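Chapter 9
Small Laundry, Large Consequences

Every household owns a sock without a partner. In most it lives in a drawer for years, like a guest who missed the last train. The Whitfield household survey asked 255 homes where their clean socks were at that moment, and 69 gave the answer "in the basket," meaning the one the socks had been carried up in, some days earlier.

This chapter takes the basket seriously. You will learn to sort, pair, and fold small items on a flat surface, and to put them away before they are worn straight from the pile. 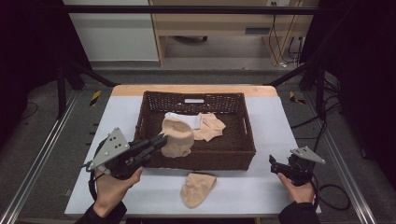

Begin with a clear table and a pale cover, so that a dark sock can't hide on it. (A beige one may still try.) Folded cloths go toward the back of the basket, where they will be left alone. Socks stay near the front until each has been matched. Do not roll a sock by itself to make it look finished. It fools only you, and only until morning.

The choice of basket matters more than students expect. Woven ones let air through, but rough strands can snag a knit, so run a hand along the inside before you fill one.
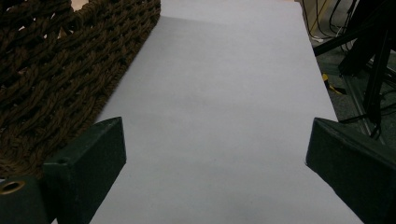

Fig. 9.2 Dark brown weave beside a pale, smooth surface.

Key terms: mate, orphan, flat fold, cuff fold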